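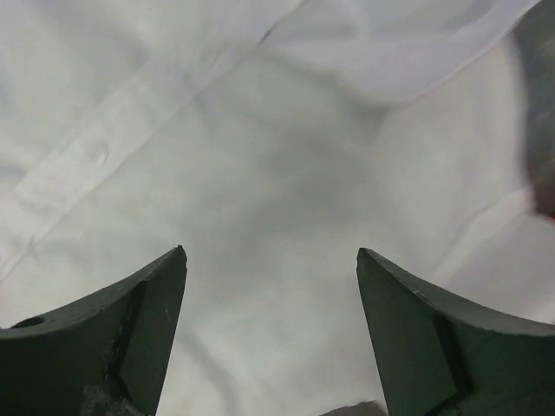
Partanen 夹爪指套(布料款):选购说明和我自己的使用规矩

大家好，我是店里负责写产品页的那个人，也是每天拿这套指套跟衬衫较劲的人。这一页会有点啰嗦，参数、安全、保养都混在一起讲，赶时间的朋友直接拉到最后看规格就行。

先说它是干什么的

Partanen 是一对深色的硬质指头，装在两指平行夹爪上，专门对付薄而软的东西：衬衫、枕套、床单边角这些。硬邦邦的盒子它也能夹，不过我不推荐，买我们家的 Molora 更合适，价钱还便宜一截。

我最爱拿白衬衫来试。白布上沾一点油、蹭一点灰都看得清清楚楚，扣子和门襟又是最容易出事的地方。指尖要是去抓纽扣，轻则打滑，重则把线头扯松(别问我赔过几件)。

规格

型号：Partanen 119
最大开口：130 毫米
单指重量：119 克
安装螺丝：每指 4 颗，随包装附送
适配：Skenness 系列两指夹爪；其他牌子请先来信问一下转接板

关于规矩，我想多说几句

很多客人收到货第一件事就是装上去开跑，我特别理解，我也是这样的人！但是协作机器人不等于随便碰，装了新指头，末端的形状和重量都变了，原来那份风险评估就得重新看一遍。我们自己车间的做法如下，您可以照抄，也可以按自家情况改，不过您当地的法规和机器人厂家手册永远排在这一页前面。

1. 换指套之前先停机、断气或断电，再把示教器拿在自己手里。别让同事帮您“看着”。
2. 螺丝按对角顺序拧，拧完用手晃一晃。晃得动就重来。
3. 把指套的重量和重心写进控制器的负载设置。这一步漏掉的人最多，碰撞检测会变得不准，该停的时候不停，不该停的时候乱停。
4. 首次运行用低速，人站在围挡外面，手边要够得着急停。
5. 下爪点离纽扣、扣眼留出余量，尽量选平整的布面，或者单层的折边。门襟那一条层数多，厚薄不一，我一般绕开。
6. 指尖接近布面时放慢，夹持力从最小档开始往上加。布滑下来没关系，夹到手指关系就大了。
7. 腕部带相机的，镜头前面别挂线缆，每班开工前擦一次。

保养

边缘磨灰了、有点擦痕，属于正常现象，可以继续用。要留心的是毛刺：拿一块旧丝袜沿着指尖边缘轻轻拖一遍，勾丝了就用细砂纸磨平，再拖一遍，还勾就换新的。我自己大约每 400 小时检查一次，床单这类粗一点的布可以放宽，真丝请勤快些。清洁用拧干的软布就好，溶剂别碰。缝隙里容易积棉絮，小毛刷扫一扫。

检查完记得写记录，日期、谁查的、有没有毛刺，三栏就够。我们用的是一本普通硬皮本，挂在围挡门上，比存在电脑里好找。

常有人来信问的

能不能两只指头只换一只？可以，但高度最好重新校一下，新旧指尖差一点点，薄布就容易夹歪。

能不能自己在指尖贴橡胶？能贴，贴完重新测夹持力，负载设置也要改。Lillard 防滑垫是我们自己做的，背胶尺寸刚好对得上，要的话下单时备注。

湿布行不行？拧干的可以，滴水的不行，夹爪本体的防护等级您得查自家手册。

下单之前请告诉我夹爪型号和您主要处理的布料，最好附一张法兰的照片，我看过再发货，省得您来回寄。

本页更新于 2018年2月23日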